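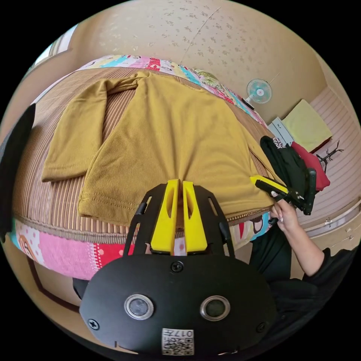

Mustard yellow long-sleeve, half folded.

1/ So Vunduven says its resale app "keeps 1000 garments a day out of landfill." I read the whole report. It counts every listing. A listing is a picture and a price. It doesn't mean anyone bought the thing.

2/ I put up 3 shirts in February. By the app's math I'd saved 3 shirts from the dump. All of them are still in my closet, where they were never in any danger.

3/ Then there's the water. Each sale "saves 2000 liters," but only if the buyer would have bought the same thing new. Would they? The report never asks. I buy used stuff I'd never pay full price for, and I doubt I'm the only one.

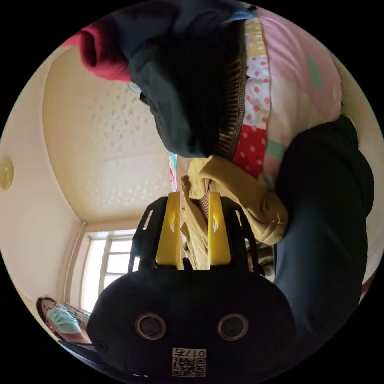
Same color, all crumpled up.

4/ Matance sponsors the report, by the way. Matance sells new clothes. You get store credit there when your old stuff sells on the app - which you spend on more new clothes. Funny kind of savings.

5/ The survey part had 900 people in it, all of them app users who clicked a link in an email. I'd like to see what the ones who deleted the app think.
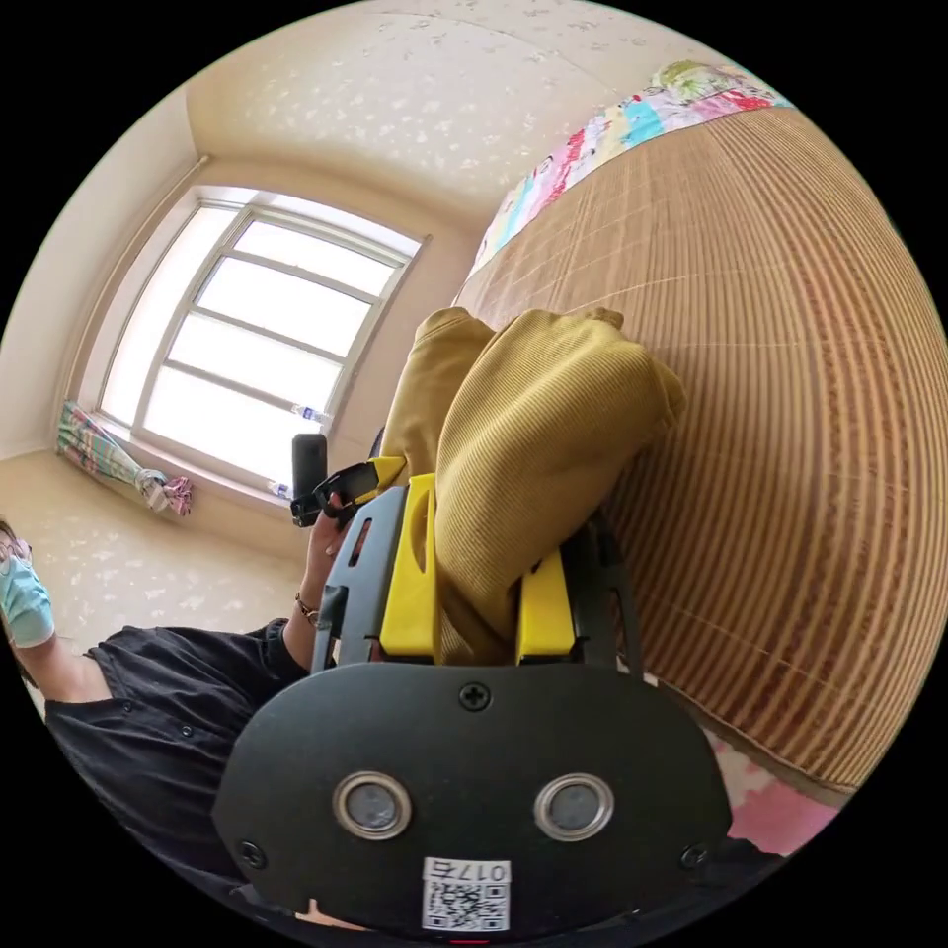 Mustard yellow, bunched up.

6/ I'm not against used clothes. Half of what I wear is used. I just want to know how many items sold, and how many got worn after that. I wrote and asked on 19 March 2021 and got a coupon back.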